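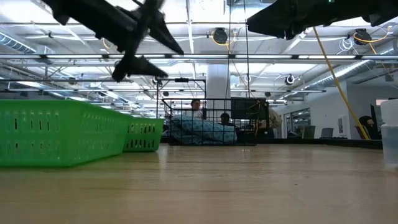 How to teach the arm to sort cloth: notes for new club members

These notes are for students who join the Fengate robotics club in August and want to prepare for the sorting task. I wrote them after my second season. Please read all of it before you touch the controller.

What you need
Two plastic baskets with low walls, one wire cage, and a few pieces of soft fabric. Choose fabric with a print, so the vision program can find it more easily on a light table.

Step 1. Place the baskets and the cage. Mark their corners with tape. Last year we did not do this, and one small push from an elbow cost us a full evening of recordings.

Step 2. Put the fabric in the cage. Do not fold it. In the competition it is always given bunched up.

Step 3. Set the speed to 15 percent for the first run. Keep your hands outside the table, and one person must stay at the stop button.

Step 4. Move the gripper above the cage, open the fingers, and go down slowly. If a finger catches the wire, stop and go straight up. Never pull to the side.

Step 5. Save the run with your name and the basket you used. Our team, Dristska, had 81 good runs before the program became reliable with towels. Shirts needed more.

If the gripper closes on air, check the height value first. Sohail Durrani keeps the list of old settings in the club folder, and he can also show you how to restore them.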